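Lettings and Sales Negotiator, Jerton office

Wesa Property is looking for a full-time negotiator to join the residential team at our Jerton branch. We look after 73 rented homes in the town and sell houses and flats there and in the villages towards Grusel.

You will book and carry out viewings, take offers, chase references and keep landlords up to date. Most of the work is lettings at first — sales will come once you know the area. You will report to the branch manager, Rosaura Ospina.

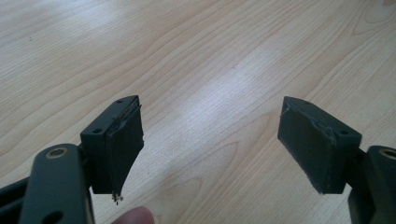 You need a full driving licence, good written English and at least two years in a job dealing with the public. Experience in an estate agency is useful but we will train the right person. We use the Quintero system for diaries and tenancy records, and training takes place in your first 11 days.

Hours are 9 to 5.30, with one weekend morning in every two. Basic salary plus commission, paid monthly. Holiday goes up by a day for each year you stay.
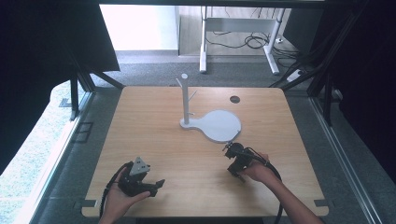 Page last changed: August 4, 2018

To apply, send a CV and a short covering letter to Rosaura Ospina at the Jerton branch. Please say what notice you have to give and whether you have your own car. Interviews will be held at the branch and last an hour, including a short written task. We hope to have the new negotiator in post by November.

No agencies, please.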